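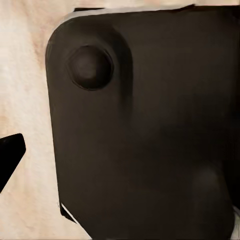
冬の電気代を抑えるには、まず何から手をつければよいのでしょうか。

いちばん手をつけやすいのは、使っていないときにも流れている待機電力です。わが家では、テレビまわりと仕事机のまわりをスイッチ付きのタップにまとめて、寝る前にぱちんと切るようにしました。たったそれだけのことなのですが、検針票を見比べるのがちょっと楽しみになるんですよ。

ただし、冷蔵庫と録画予約をしている機器は別のコンセントに残しておいてくださいね。私は一度うっかり全部切ってしまい、楽しみにしていた連続ドラマを逃しました(いまだに家族に言われます)。

電気ケトルも見直しどころです。お茶一杯なら、カップで水を量ってから入れるだけで沸くのがぐんと早くなります。うちのカップは138ミリリットルと小ぶりなので、二人分でもほんの少し。余ったお湯は保温ポットに移しておくと、午後にもう一度沸かさずにすみます。

それから冷蔵庫。壁にぴったりつけず、説明書にある分だけすき間をあけてあげましょう。裏側のほこりは、古いストッキングを巻いた物差しでそっとなでると面白いほど取れます。抜き差しするときは乾いた手で、必ずプラグを持ってどうぞ。

読者のPerihan Akbulutさんからは、暖房を切る時間を出かける10分前に決めているというお便りをいただきました。部屋のぬくもりはしばらく残りますから、身支度の間くらいなら十分だそうです。さっそく真似しています。

契約の見直しは、料金の案内が出そろう4月にゆっくりやるつもりです。検針票は捨てずに、封筒にまとめてとっておいてくださいね。

2018年2月4日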